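Potaletti Community Support
Ticket: Timeline page stops short, couple albums missing
Opened by: Lindsay Merrick
Site: Vullari (fan archive)
Product: Potaletti Gallery, Lu theme
Opened: February 14, 2021
Status: Solved

Lindsay Merrick wrote:

Hi everyone! First off, I love this software. I run Vullari, a fan archive for Raelene Grimshaw, and we moved everything over from our creaky old gallery last month. The albums look gorgeous in the Lu theme, and our members keep telling me how much faster it is on their phones.

Now the problem. We have 200 albums in the gallery: premieres, magazine covers, talk show visits, airport candids, the lot. The gallery index shows every one of them. The Timeline page, which is the one our members really live on, shows 154 and then stops. No error, no "load more" button, just the footer.

And of course it's the good stuff that's gone! Nearly all the albums with Raelene and Rangi Kerslake together are missing, including the Troncombe festival red carpet (the green dress!!) and the set from the week they got engaged. It's Valentine's Day and I had a whole "Raelene and Rangi through the years" post ready to go up this morning, linking straight into the Timeline. So I've got people in the comments asking if we took the couple albums down because of breakup rumors. We did not. Please, there are no breakup rumors, it's my Timeline!

What I've tried so far:

Cleared the site cache and my browser cache.
Logged out and looked as a guest. Same result.
Switched from Lu to the plain default theme. Same result, and much uglier.
Deleted the Troncombe album and uploaded it again. It shows in the index, still not in the Timeline.
Turned off the comments add-on and the countdown add-on. No change, so I turned them back on.

I'm on shared hosting and I can get to the database through the control panel, but I'm a bit nervous in there. Any help hugely appreciated!

Hanane Cherkaoui (Potaletti Support) wrote:

Hi Lindsay, thanks for such a thorough report, and what a fun archive. I lost a good chunk of my coffee break in the magazine covers.

Could you send me the following?

The version shown at the bottom of Admin > System.
The contents of Admin > Logs > Timeline after you press Rebuild Timeline.
The settings screen for one album that shows and one that doesn't. Copying the text is fine.

Please leave the Troncombe album as it is for now. Re-uploading gives it a new ID, and I'd like to follow the current one through the log.

Lindsay Merrick wrote:

Done, and thank you for the speedy reply! Version is 2.2. I pressed Rebuild and got this:

Timeline rebuild started
Reading albums... 200 found
Reading people tags... OK
Sorting by event date... OK
Writing timeline... 154 written
Timeline rebuild finished, no errors

So it knows it found them all and it's perfectly happy with itself.

Album that shows:
Title: Morning show couch interview
People: Raelene Grimshaw
Event date: filled in, day, month and year
Category: TV
Visibility: Public

Album that doesn't:
Title: Troncombe Festival, opening night
People: Raelene Grimshaw; Rangi Kerslake
Event date: filled in, month and year
Category: Red carpet
Visibility: Public

The obvious difference to me is the second person. Is the Timeline only meant for one person per album? If so I'm in trouble, the woman is married to a man who gets photographed as much as she does.

Hanane Cherkaoui (Potaletti Support) wrote:

No, you can tag as many people as you like. I set up a test gallery with two tagged people per album and all of them came through, so I don't think that's it, though I see why it looks that way from your side.

Your second album has a month and year with no day. Is that true for the other missing ones?

Lindsay Merrick wrote:

Ooh. Hang on, let me go look.

Okay, back, and I think you're on to something! I opened a whole run of missing albums and every one has month and year only. I'd never have thought of it, because the old gallery let us leave the day off, and that's how we did all the couple albums in the early years. We were getting pictures from fans who'd say "oh, sometime in December" and we'd rather leave the day blank than make one up. Our members are sticklers. If I put the 1st on everything, somebody will write in to say that Raelene was on a plane on the 1st, and they'll be right.

One thing doesn't fit, though. There's an album called "Holiday market candids" that has only December and the year, and it IS on the Timeline. I checked it in two browsers. How come that one gets through?

Hanane Cherkaoui (Potaletti Support) wrote:

Great catch! Was that album imported from the old gallery, or made by hand in Potaletti?

Lindsay Merrick wrote:

By hand! One of our members found the pictures on an old drive after the move. So the imported ones without a day are missing and the handmade one without a day is fine?

And the Troncombe one I uploaded again... I used the "restore from import file" button for that. I didn't make it fresh. Argh.

Hanane Cherkaoui (Potaletti Support) wrote:

That explains it beautifully. I'm bringing in Hélder, who looks after the importer.

Hélder Brandão (Potaletti Developer) wrote:

Hello Lindsay, and hello to all fans of the green dress. My sister has already sent me your link twice.

I can reproduce this. When an album is made in the admin screen with no day, we store the day as empty. The importer stores it as zero. The album page treats both as "no day given" and prints the month and year, so everything looks right there. The Timeline writer accepts an empty day but sees zero as a broken date and skips the album. It should at the very least write a line in the log when it does that, and I've added one.

The fix has two parts. The importer will store empty days properly, and the Timeline will accept the zeros that are already out there. Both go into the next release. You don't have to wait for it, there is a repair tool you can run today:

Admin > Backup > Full backup. Download the file and check that it opens.
Admin > Tools > Repair dates.
Choose "Treat zero as empty". Leave "Fill missing days" switched off, or you will get the 1st of the month everywhere and letters from your sticklers.
Press Preview. You will see a list of albums and nothing is changed yet.
If the list looks right, press Apply.
Admin > Timeline > Rebuild.

No need to go into the database by hand.

Lindsay Merrick wrote:

You have no idea how relieved I am to stay out of the database!

Backup downloaded and it opens fine. Preview gave me a nice long list and it's exactly the albums I've been missing: the engagement week, both award show after-parties, the beach charity run, Troncombe, all of them. I read through it and squealed a little. Pressing Apply now.

Lindsay Merrick wrote:

IT WORKED! The log after the rebuild:

Timeline rebuild started
Reading albums... 200 found
Reading people tags... OK
Sorting by event date... OK
Writing timeline... 200 written
Timeline rebuild finished, no errors

The Troncombe set is back in its spot between the magazine shoot and the talk show where Rangi surprised her with the cake. The Valentine's post is live and the comments have moved on to arguing about which premiere had the better suit (it's the navy velvet, I will hear no other opinions).

Attachments (1)

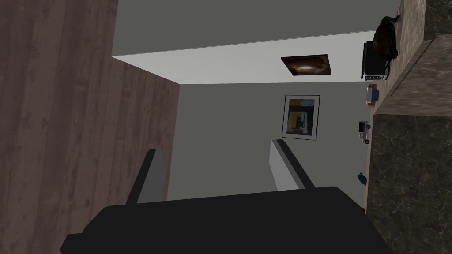

Attachment 1: 3D render, wood planks along the left side

Hanane Cherkaoui (Potaletti Support) wrote:

Wonderful news, Lindsay! One small follow-up. Month-only albums are placed at the end of their month by default. If you'd like them at the start, change Admin > Timeline > Undated position to "First". Some archives prefer it that way so that dated events read in order after them.

Lindsay Merrick wrote:

Oh, that's a lovely option, I didn't know it was there. I've left it on the end of the month for now and put up a poll for the members. First votes are for "First", so I'll probably be switching it over tonight.

One wish for the future, if I may: a way to write "early", "mid" or "late" next to the month? We know that kind of thing for loads of our candids. "Late December" would make some of our regulars very happy.

Hélder Brandão (Potaletti Developer) wrote:

I like that a lot. I've put it in the ideas tracker under "Approximate event dates" with a link back to this ticket. Please go and vote for it, and bring the fans.

Lindsay Merrick wrote:

Voted! And I've told the whole forum. Thank you both so much, you saved the day for a lot of very romantic people.

Hanane Cherkaoui changed status from Open to Solved.
Tags: timeline, importer, event date, month only, Lu theme
Fixed in: next release. Workaround: Tools > Repair dates > Treat zero as empty.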